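Home | Yarns | Machine Knitting | Cones | Care & Washing | Contact

Kureo 2-Ply Brushed Yarn, 525 g Cone

Kureo is a brushed two-ply yarn wound on cones for domestic and light industrial knitting machines. It is spun and dyed by Grelteo and wound at the Doltudton works. The cone fits a standard upright spindle and feeds from the top. It can also be hand knitted, held single or double, but the twist and finish are set for machine use.

Composition and finish

The yarn is a blend of wool and nylon. The nylon is carried in one ply only and limits breakage at the carriage. Brushing is done after dyeing, on the finished strand. This raises a short, even nap that fills the gaps between stitches once the fabric has been washed. Unwashed swatches look thinner and feel harsher than the final fabric and should not be used for measuring.

Spinning oil is left in the yarn. It lowers friction through the tension discs and comes out in the first wash. Expect the wash water to cloud. Dark shades release a small amount of loose dye at the same time, so wash them apart from pale ones.

Gauge and tension

On a standard gauge machine, start with the tension dial at 7 and adjust by thirds. On a mid gauge bed, start at 3. Knit a swatch of at least 60 stitches by 80 rows, remove it on waste yarn, wash it, dry it flat and let it rest overnight before measuring. Width settles by a few percent. Length settles more, mostly in plain stockinette.

If stitches drop at the edges, add edge weights and move them up every 20 rows. If the carriage drags, check the tension mast before loosening the dial. Nap collects in the discs and under the brushes, and both need cleaning after each cone.

Edges and hems

Plain stockinette in this yarn curls at the sides and at the cast-on. A turned hem holds flat if the inside half is knitted one full number tighter than the outside. Steam the hem from the wrong side with the iron held clear of the fabric. Direct contact flattens the nap, and it does not fully recover. 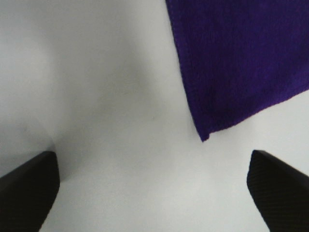 Technical data

Net weight: 525 g
Plies: 2
Shades: 13
Shade card: sold separately
Wash: 30 °C wool cycle, low spin
Tumble dry: no
Order code: 187

Shades and dye lots

Each cone carries a dye lot label inside the tube. Lots differ slightly, and the brushed surface makes the change easier to see across a seam. Order enough for the whole garment from one lot. If two lots must be used, put the change at the ribbing or collar.

Compatible products

Delorme cone wax can be used on older machines with worn tension discs. Questions about gauge or bulk orders go to Gumaro Salinas in technical sales. The next full restock is due in April.

Share 13 | Comments 2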